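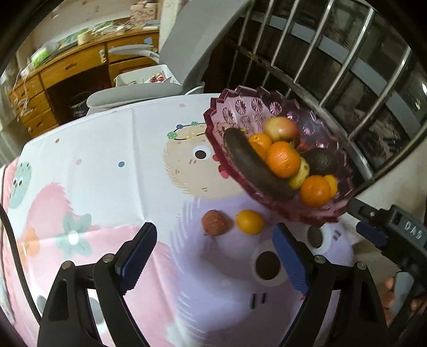
Fruit, a bowl and a pair of grippers on a patterned cloth.

Putting fruit in a bowl is a chore most four-year-olds can manage. For a machine it is still a fair test, and in Manport, where Zarkesum has been trying its kitchen software since April, it remains on the list of jobs marked "not yet."

The trouble starts with the shapes. A lemon rolls. An avocado has a dark skin that hides its edges from a camera. Squeeze too lightly and the fruit drops, too hard and it bruises. A factory arm avoids all this by handling one part, in one spot, all day long.

So the fingers are sent out first, with people holding them. A person works a hand-held gripper through an ordinary task, and the recordings are used to train the software. Zarkesum asks for 700 runs of a chore before it lets an arm try. Its last trial of table clearing took 4000, and the arm still needed 24 minutes for a job that takes a person two.

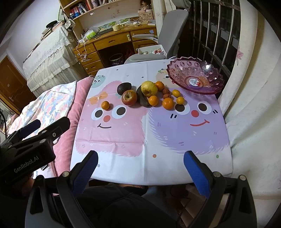 Beltrán, who runs a packing floor in Stotalgate, has heard the pitch and is not buying this year. On the floor, Beltrán said, the machine that lifts boxes has paid for itself, but the one meant to sort mixed produce stopped 9 times in a single shift, and each time a worker had to walk over and clear it.

Homes are harder again. A packing line has good light and a flat belt. A house has cloths with creases in them, chairs pushed up close and things left on the seats. Every kitchen keeps its bowls somewhere different.

Zarkesum says it will try fruit again once the arm can get through table clearing in under 9 minutes. Dishes come after that - laundry is not on the schedule.

Contact us | Copyright Manport Magazine, all rights reserved | Back to top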